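11 August 2026

Slept badly, up at 5. Heat again. Had the last of the bread with peanut butter and went out to look at the tomatoes before the sun got on them. Two more with splits down the side. I've been watering too much and then not enough, same as last summer.

The county letter about the well came yesterday and I read it properly this morning. They want a new test before October. The lab in Nandside does it for less than the one in town but you have to drive the bottle over yourself, and it has to get there the same day. I called and got a woman who said to let the tap run for 9 minutes first. Wrote that on the envelope so I don't lose it.

Azlan Sutanto came by at ten to look at the pump. He thinks the pressure switch is going. He can put in a new one for the price of the part if I help him, but if it's the pump itself we are looking at up to $4000, and I don't have that until the truck is sold. I've been asking too much for the truck. A man offered me $700 under in June and I should have taken it. Azlan said the same, in fewer words. He had coffee and went on to his next job.

Spent the early afternoon on the Pelupessy boxes. Mostly receipts, and Mom's notebooks from when she kept the books for the feed store. Her sevens have the little bar across them. I kept the notebooks and burned the receipts – should have done it years ago.
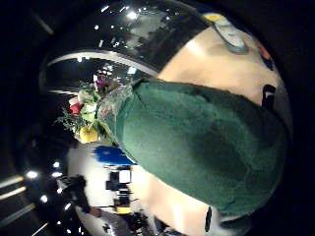
Ann's birthday dinner is Saturday and I still haven't said what I'm bringing. Potato salad, probably. She asked if Afiq Wijaya is coming and I told her to ask him herself. He and I are fine, it's only that I end up carrying messages between the two of them.

Walked down to the road after supper. The Merero place has its porch light on again, so they must be back. Dry lightning to the west, no rain from it. The pump kicked on and off three times while I was doing the dishes – must tell Azlan that.

Tomorrow: bank, stamps, call the truck man and see if he still wants it.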